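Lallereo gripper pack with the Stimix controller – quick review

Posted 8/3/23

Short on time so no fancy scoring. I've had the Lallereo pack running since the last update and people keep asking if it's worth the money. $197 for the license, one seat. All simulation, no hardware in the box. What you get: one arm, the Rennie two-finger gripper, camera presets, a kitchen-type room to put it all in, and two controllers to drive it with (Stimix and Jeren).

Test task was the same for everything. Ring and peg on a green square base, a few gray parts lying next to it as clutter. Lift the ring off, put it back on. 572 runs total, split evenly between the controllers. Took my old desktop most of a week and teh fan will never be the same.

The gripper

Good. Better than the one I was using before, which closed like a stapler. The Rennie has flat gray pads on black linkages, and the pads stay pretty much parallel while they close. Opening is wide enough that you don't need to be exact on the approach. Weak point is thin stuff. Anything lying flat on the counter, forget it, the pads touch down first and the whole arm shudders.

Default friction on the pads is way too grippy out of the box. Ring sticks to one pad on release and swings. 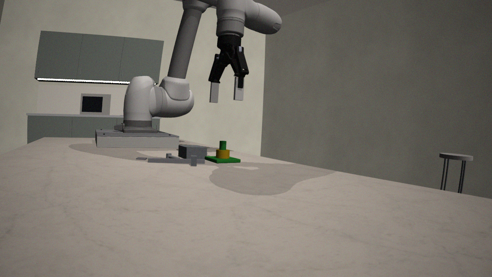
Ľubomír Kuruc says to drop the friction first and only then touch the closing force, otherwise you end up chasing two numbers at once. He also thinks the stock force is fine as it is. I did it in the other order, lost an evening, went back and did it his way. Ring stopped sticking. So yes, do that.

Force slider goes in big steps and I'd like finer. At the low end it drops the ring, one notch up and it's fine, two notches up and the base starts to slide along with it.

Cameras

Here's where most of my time went. You pick a preset per run, or record several at once if your machine can take it.

Wide view over the gripper: my favorite for the last bit of the approach. Both pads in sight, target between them, and enough of the counter that you know where the rest of the arm is. Edges bend like crazy, black corners, you get used to it. The shadows are a problem though. The arm throws big soft ones right across the parts, and the gray pieces more or less melt into them. The green and yellow hold up fine. If you train on color you won't notice, if you need the gray parts you will.

There's a calibration file for the lens in the docs folder. Use it. I didn't at first and my positions were off everywhere except dead center.

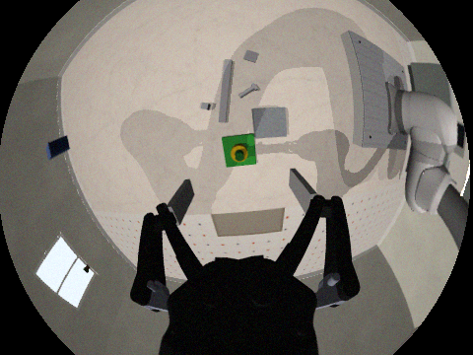

Would a narrower lens not fix most of this, one reader wanted to know, and has anyone run it at 70 degrees? I have. Straight lines are straight again, sure. But you lose one of the pads whenever the wrist tilts and then the controller is guessing. Went back to wide after one batch. Maybe fine if your task never tilts.

High view from above: nice for checking where things are, not so nice for closing on them. The wrist sits over the spot you care about a lot of the time. Also the floor. It's tiled with a grid of tiny red and navy squares all over, and my feature tracker loved those dots more than anything on the counter. Mask the floor out before you do anything else. Once masked it's decent, and the green pad makes an easy anchor.
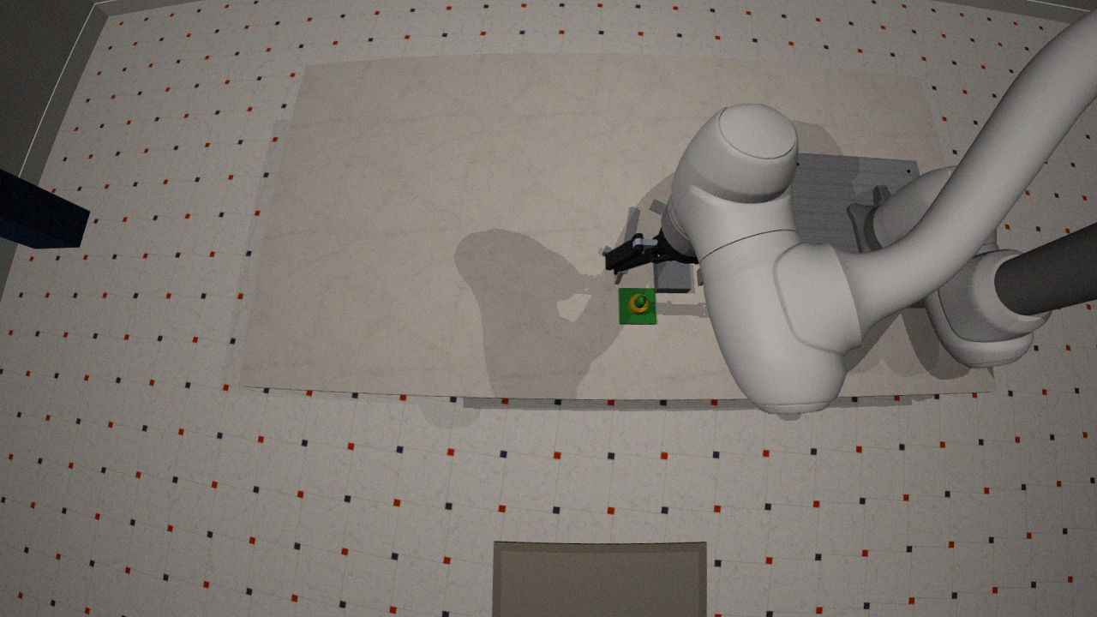
Stimix vs Jeren

Stimix is the one I'd keep. Smooth, a bit slow, recovers when the first try misses. Setup took 3 tries, the config wants the gripper named exactly right and the error message tells you nothing. After that no crashes.

Jeren is quicker on the move down and you can feel the difference over a long batch. But it overshoots. Stops high, drops, overshoots, corrects. With the ring that's OK. With the wider gray block next to it I had pads clipping the corner over and over. Turning the gain down helps and then it's as slow as Stimix, so what's the point.

The counter-level camera is how I caught the overshoot btw. From above both controllers look the same, from the side you see the height. I left it recording on every run after that, costs some disk space but fine. Hover height before the descent is a setting, I keep it high and let it come straight down.

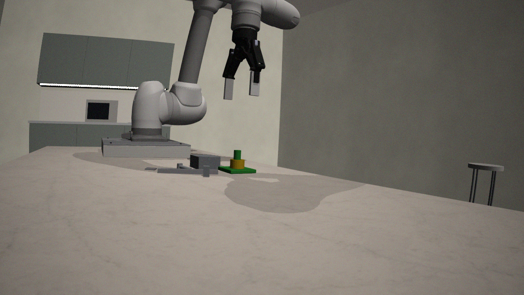
Gripes

- No light controls in the basic license. I wanted softer shadows and couldn't get them.
- Camera presets can't be renamed. I have a sticky note on the monitor.
- Reset puts the gray parts back in the same spots unless you tick randomize, and the box unticks itself after a restart. Found this out late, obviuosly.
- Docs are thin on the Jeren side.

Buy it?

For pick and place practice, yes, with Stimix and the wide camera. Fix the friction before anything else. If you need flat or thin parts wait for the new fingertips, they're supposed to land in September and I'll rerun the same task when they do.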